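# How Your Body Sends a Pain Message

Pain is a signal made by the nervous system. It tells you that part of your body may be hurt and needs attention.

The signal starts at nerve endings called nociceptors (say "no-see-SEP-ters"). They are found in skin, muscles, joints and many organs. A nociceptor responds to strong pressure, to certain chemicals, and to very high or very low temperatures.

When a nociceptor is set off, it sends electrical pulses along a nerve to the spinal cord. The spinal cord passes the message up to the brain. You feel pain only after the brain has received the message and worked on it.
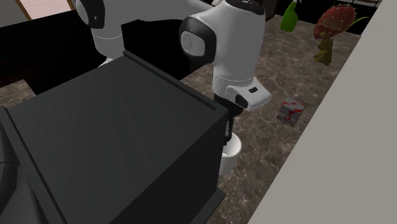
Two kinds of nerve fiber carry these messages. A-delta fibers have a thin fatty coating and are fast. They produce the first, sharp pain. C fibers have no coating and are slower. They produce the dull ache that follows. If you stub your toe, you may notice both, one after the other.

Some movements do not wait for the brain. If you touch something hot, the spinal cord can tell your arm muscles to pull back. This is called a withdrawal reflex.

The brain can also turn pain up or down. Being worried or tired can make pain feel stronger. Paying attention to something else can make it feel weaker. The pain is real in both cases.

Sometimes pain continues after an injury has healed, or doctors' tests find no injury. Pain that lasts longer than three months is called chronic pain. If you have a pain that is strong or keeps coming back, tell an adult where it is and when it started.

**Words to know**

- **Nerve:** a bundle of fibers that carries signals
- **Reflex:** a fast movement you do not plan
- **Chronic:** lasting a long time

*Text: Elspeth Laing. Checked by Keir Mowat, 15th January.*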